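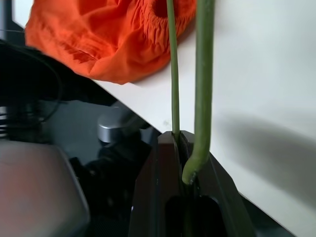

Questions about the Stistness story anthology

Home | Books | Submissions | Readings | FAQ | Contact

Reading time: 3 minutes

What sort of book is it?

A collection of short fiction by writers who grew up in one language and now write in another (or in both at once, which is where things get really fun). Some of the stories are set in the place the family left, some in the place it landed, and a couple happen entirely on the way between the two. It's called The Second Kitchen, after the opening story by Aisyah Menon, and we are so pleased with it!

Who put it together?

Leobardo Varela and Aisyah Menon read everything that came in, and Crescencio Vallejo edited the final text line by line. Saturnino Toledo wrote the introduction. Do read it, even if you normally skip introductions. He tells the story of his grandmother's letters far better than we could here.

Are the stories true?

They're fiction. Several grew out of family memories, and a few contributors say so in their notes at the back, but names, towns and dates have been changed freely. Please don't go looking for the ferry timetable in "Mimico"; Anselmo Mateos made it up and is very proud of it.

How many stories are there, and how long are they?

There are 25. The shortest fits on 2 pages and the longest, "Komus", takes up 72. We did wonder whether to print "Komus" as a little book by itself, but it talks to the stories on either side of it so well that we couldn't bear to pull it out.

Do I need to read them in order?

Not at all. Dip in wherever you like. The one exception is the pair by Leobardo Varela, "Salt" and "More Salt", where the second gives away the end of the first.

Some words aren't translated. Is there a glossary?

No glossary, and we argued over it for weeks. In the end we left it to each writer. Most chose to let the sentence around the word do the work, and we think you'll be surprised how quickly you pick things up. If a word really bothers you, write to us and we'll pass the question on. Crescencio loves these emails and his replies tend to be longer than the story.

Is it suitable for younger readers?

Many of the stories have children as narrators, but it's a book for adults. Confident readers of fifteen and up should be fine. "The Colonel's Radio" and "Talukder" both deal with arrests and with a parent who doesn't come home, so teachers may want to read those two first.

Where can I get a copy?

From our own shop page or through any bookshop that will order for you. The first printing is 1000 copies. There is an ebook too, with the same text and the same cover. We'd love to do an audiobook, ideally with the writers reading their own work, but we haven't got the money for it yet.

My book group would like to read it. Can you help?

Yes please! Ask for the reading group sheet, which has questions on six of the stories and a short interview with Aisyah. If you can give us a month's notice, one of the contributors can usually join you by video for half an hour. There's no charge.

Can I send you a story for the next one?

You can. Submissions open again in April. We take stories of any length, previously unpublished, written in English or translated into it (tell us who the translator is, we pay them as well). One story per person. You don't need to have been published before, and plenty of the people in this book hadn't.

Will I hear back?

Everyone gets an answer, though it can take us until the end of the summer. If we turn your story down and it came close, we'll tell you what we liked about it.

Page last updated 4 Jun 2026

Contact us | © Stistness Press | Back to top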